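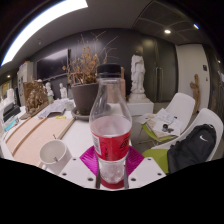 Gemesley Under-Sink Water Filter, Single Cartridge

Price: $109
Replacement cartridge: sold separately
Fits: most kitchen cabinets with a cold water shutoff
Stock: in store and by mail

We sell this filter and we have one under the sink in our own shop, so take what follows as coming from people with an interest in it. We also send back more filter brands than we keep.

The maker says one cartridge is good for 406 gallons. We don't know how they got such an exact number. Ours slowed down well before that, but our building has old pipes and plenty of grit. If your water is clean going in, you may do better. Change it when the flow drops or the taste comes back, and don't wait for the little dial on the housing. The dial is a timer. It has no idea how much water you've used.

What it does: takes out the chlorine taste and catches sediment. What it does not do: soften water, or deal with lead. The box has a picture of a mountain stream on it – make of that what you will.
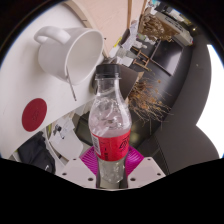 Installation takes one wrench and a towel. The leaflet says ten minutes. Jasper Schouten, who fits these for us, needs longer than that, mostly because of the plastic nut on the inlet side, which cross-threads easily. Start it by hand. Run the tap until the water clears before you drink any.

In the box
Housing and bracket
First cartridge
2 lengths of tubing
Shutoff adapter
Leaflet (small type)

Do you need one? Maybe not. Fill a jug from the tap, leave it in the fridge overnight and taste it in the morning. If it's fine, keep your money.

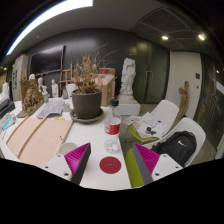 Returns are accepted on unopened boxes. Opened cartridges can't come back, even if you only looked at them. For a leaking housing, call and ask for Liv Solberg, and have the number from the bottom of the bracket ready.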